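Dornau Yarn Guild Opens Winter Blanket Exchange

The Dornau Yarn Guild has announced that its winter blanket exchange will open in February, with 141 crocheted and knitted throws already registered by members. Registration remains open to any maker in the district, whether or not they belong to the guild.

Under the exchange, each participant submits one finished throw and receives another of similar size and yarn weight. Pieces that are not matched by the end of the month will be offered to the Horobets Family Center, which has requested blankets suitable for machine washing. Makers are therefore asked to choose acrylic or superwash wool and to note the fiber content on the registration card.

The guild has issued 22 approved patterns for this season's exchange. Most are worked in joined motifs, and two are knitted in long strips that are seamed at the end. Copies may be collected from the guild office or from the Dokico yarn shop, where registered makers will receive a reduced price on worsted weight yarn until the exchange closes.

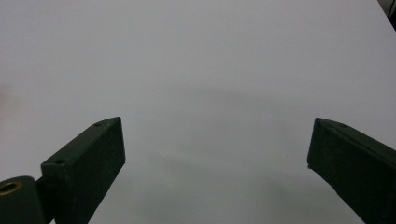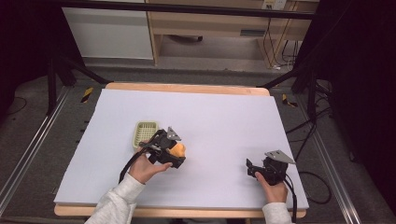 Gripper fingers over a white surface, first; two hand-held grippers in use above a white board, second.

Finished throws must measure at least 4 feet along the shorter side. Fringe is permitted – tassels and sewn-on buttons are not, as many of the blankets will go to homes with small children. All ends must be woven in before submission, and motif throws should be blocked so that the edges lie flat. The guild will return any piece with open seams to its maker for repair, and it may be submitted again once the work is complete.

Blankets may be delivered to the guild office on Wednesday afternoons from 2 p.m. Each should be folded inside a clear bag, with the registration card placed where it can be read without opening the bag. Makers who live outside Dornau may send their work by mail, with return postage included.

A beginners' class in joining motifs will be held in the Mimik Room during the exchange period. The class covers slip stitch and whipstitch joins, along with a simple single crochet border. Participants should bring a hook, a yarn needle and a few completed squares. There is no charge, but places must be reserved at the guild office.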